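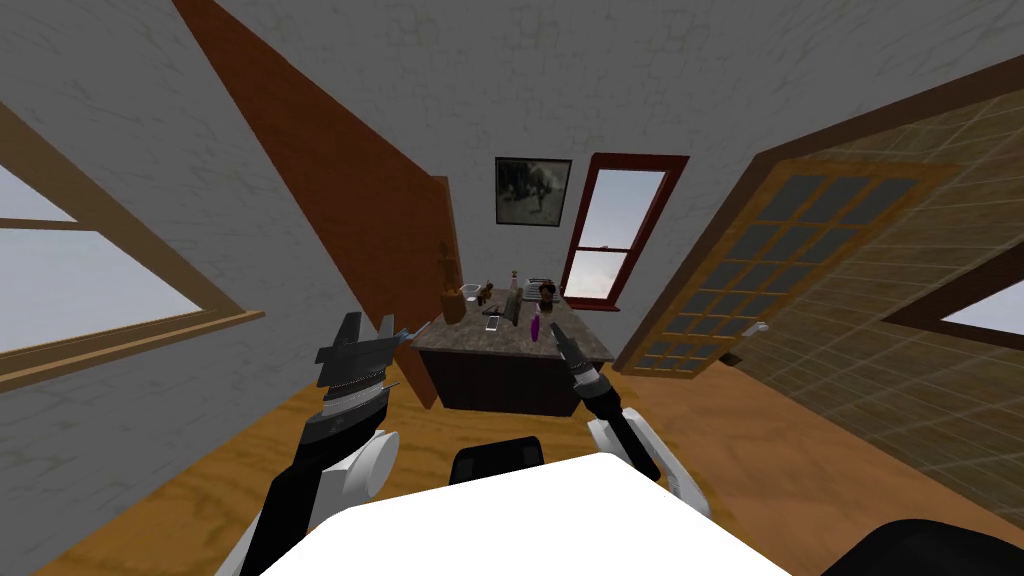
Kitchen island, window to the left, door open.

Progress report to the Sanance Fund
Whitfield Bean Project
October 17, 2023

Hello again, and thank you for letting me send this in after the harvest and not before it. I would have had very little to tell you in September except that it was raining.

First, the beans are in! We planted the Flistetti pole bean in 33 home gardens this year, most of them in Whitfield and a handful out along the Zernside road, where the soil is heavier and I was a bit nervous. The Zernside plots came up late (a cold week in May, then slugs) but they caught up by the end of July, and a couple of them beat everybody in town. I'm still not sure why. One grower swears by planting next to a brick wall, and I'd like to test that properly next year if we can find enough walls.

We lost four gardens along the way. Two went to deer, one family moved, and one was my own fault – I handed over a packet of last year's leftover seed that should have gone in the compost, and by the time we figured it out it was too late to replant. I've thrown out the rest of that jar.

The drying is going more slowly than I planned. I had told you all the seed would be cleaned and weighed by now, and it's a little over half done. The pods that were picked wet need turning every day and I ran out of screens, so I bought six more out of the supplies line. That puts us $40 over on supplies. We're under on printing by more than that, so I'd like to move the money across if it's all right with you. Please let me know either way, and I'll hold off on ordering envelopes until I hear.

The cooking evenings have been the nicest surprise of the whole thing. People who grew beans for months had no idea what to do with them dried, and I include myself in that! We now have a folder of recipes, some typed, some on the backs of receipts, and I've started copying them out so they can go in the seed packets. There's a long argument going on over whether to salt the soaking water. I'm staying out of it.

What's left before the end of the grant: finish cleaning, run the sprout tests, and fill 200 packets for the spring seed swap at the Whitfield library. The sprout tests take ten days and I want to run them twice, so packing won't start until December.

The spending sheet and the garden list are coming separately. Two receipts are still missing from it, both for twine, and I'll send those as soon as I find them.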